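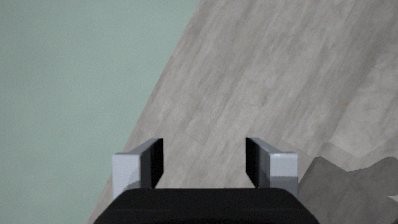 Figure 3. Simulated tabletop with a wood-like grain, gripper open.

4.2 Weeknight promotions and how guests read them

We turn now to the question that first drew us to this work, which is how people who walk into a neighborhood bar on an ordinary weeknight make sense of the specials on offer. Anyone who has spent time in such places will know the feeling of looking up at a chalkboard crowded with half-price appetizers, dollar-off drafts, and a pitcher deal that only runs until seven, and of ordering the same thing as last time anyway. We had that feeling ourselves many times during the study, and it shaped the way we went about our interviews.

The material comes from four venues, to which we have given the names Tretumon, Gernero, Rácz, and Trudis. Tretumon and Gernero are sports bars with full kitchens and a steady dinner crowd. Rácz is smaller and older, with a short menu that leans heavily on sausages and fried potatoes, and Trudis began as a lunch counter and added a bar later on. All of them run some kind of weeknight offer, and all of them were generous enough to share their itemized receipts with us for a stretch of 14 weeks. After we removed private parties, staff meals, and tabs that had been opened and closed without a purchase, 1,733 receipts remained, and these are the ones we use throughout this section.

The first thing we noticed was how much the wording of an offer seemed to matter. At Gernero, the same basket of wings was sold under a percentage discount for the first half of the period and under a plain dollar price for the second. The price a guest paid was identical to the penny. Even so, wings showed up on a larger share of tabs once the board simply gave the price, and the servers told us they were asked fewer questions about it. We are careful not to make too much of this, as the change fell close to the start of the football season in that part of the country, and wings and football are hard to pull apart.

Conditions attached to an offer were a second matter. Rácz asked for cash on its discounted plates, a rule the owners had kept for years and were rather fond of. Regulars knew it and came prepared. Newer guests often did not, and several described to us the small embarrassment of reaching the register with only a card in hand. Most paid full price without complaint — a few told us they had laughed about it — but when we asked whether they would come back for the special, their answers were noticeably cooler than those of the regulars.

Trudis was the hardest of the four to fit alongside the others. Its offer changed from week to week according to what the kitchen had on hand, and it was announced out loud by whoever was behind the bar. There was no board to photograph and no printed card to keep, so for this venue we rely on the receipts and on our own field notes, which are fuller for October than for the weeks before it. We come back to these gaps in Section 5, where the receipts are compared with what guests remembered paying.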